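Danladi Suturing Cell

The Danladi suturing cell is a robotic training and test station used to practice stitching with surgical instruments on soft practice surfaces. It was put together at the Clanditz workshop in Paltumport by Ayodele Dauda, and a second cell was later built at Doltstead. Among people who keep such machines running, the Danladi cell is best known for its instrument upkeep routine, a wonderfully thorough piece of shop practice that grew out of one technician's notebook.

Layout

The cell has two instrument arms and a camera arm fixed to a shared steel base. The base stands 877 millimeters high, which lets a seated technician reach every instrument mount. Each arm carries a long shaft with a small jointed wrist at its end, and the drive motors sit well back from the work, where their heat and weight do no harm. Thin cables run down the inside of each shaft and pull on the wrist and jaws. It's a lovely bit of design: a hand-sized movement at the controls comes out as a tiny, steady one at the tip!

Instrument wrist

Most of the care goes into the wrist. A pivot pin holds the moving parts together, and play around it shows up at the tips of the jaws long before it can be felt in the arm. The jaws are checked for closing force, for side-to-side slack, and for burrs that could fray a thread. Tanko Adebisi, who wrote the first upkeep guide, advised technicians to look at the jaws partly open before testing the grip, so that the inner edges could be inspected along with the outer faces.

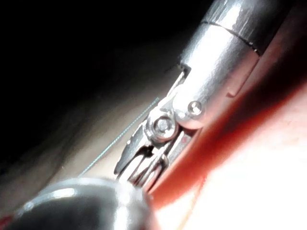
Setup

A fresh instrument is locked into its mount with the jaws open and the arm raised. The controller then drives each joint slowly to both ends of its travel and stores the cable tension it finds there. On the Danladi cell the accepted setting is 550 on the controller's own scale. A reading of 752 or more means a cable is binding, and the instrument comes back out.

Next comes the thread test. A strand is held at one end while the jaws close on it, pull gently, and let go. A well-set wrist releases cleanly every time, and technicians who have spent a morning chasing a sticky joint tend to enjoy this part a great deal.

Upkeep and repair

Instruments are pulled after 140 runs. The shaft is wiped down, the wrist is flushed and dried, and the pivot gets a single drop of light oil. Worn cables are replaced in pairs, and the joint travel is measured again afterward. Bent jaws are never straightened. They go into a scrap tray, and Dauda's trainees use them to learn how the linkages come apart.

The Doltstead cell follows the same guide, with one addition. Its camera lens is cleaned at the start of each shift and again at noon.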